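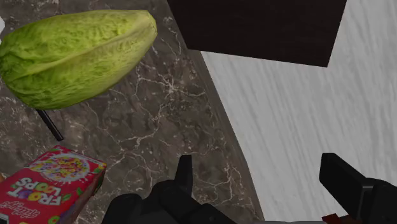 Sealing Natural Stone: Notes From the July Bench Tests

Members continue to ask how often a stone countertop should be sealed. The label interval on most penetrating sealers is a starting point only. Absorption depends on the stone, the finish and what has been applied before, and the only useful guide is a test on the piece in question.

Bożena Mazurek ran the water-drop test on 27 offcuts from the Ferreira yard, all polished, all stored indoors. Drops were placed on clean stone and left for ten minutes, then blotted. A dark spot that remained after blotting was recorded as absorption. Two of the offcuts darkened within the first minute. Both were marble with open veining, and in both cases the spot followed the vein.

Veins matter more than the body of the slab. The fill in a vein can be softer or more porous than the surrounding stone, and a drop placed an inch away may give a clean result. Test on the vein, beside it, and near the sink cutout, where the old sealer is usually thinnest.

Sealer does not prevent etching. Lemon juice, vinegar and tomato react with the calcite in marble and leave a dull mark whether the surface is sealed or not. Sealer slows oil and pigment, and gives the owner time to wipe. Customers who report that "the sealer failed" after a spill of salad dressing often have an etch mark, which needs repolishing. Adding another coat over it will not help.

Application notes from Kenji Nakamura: clean with a neutral product, let the stone dry overnight, apply a thin coat, and buff off all residue before it hazes. If it has already hazed, wet a cloth with fresh sealer, rub, and buff again.

The full results sheet is available from Widad Twal at the Plultlow office. Engineered quartz was not included in this round.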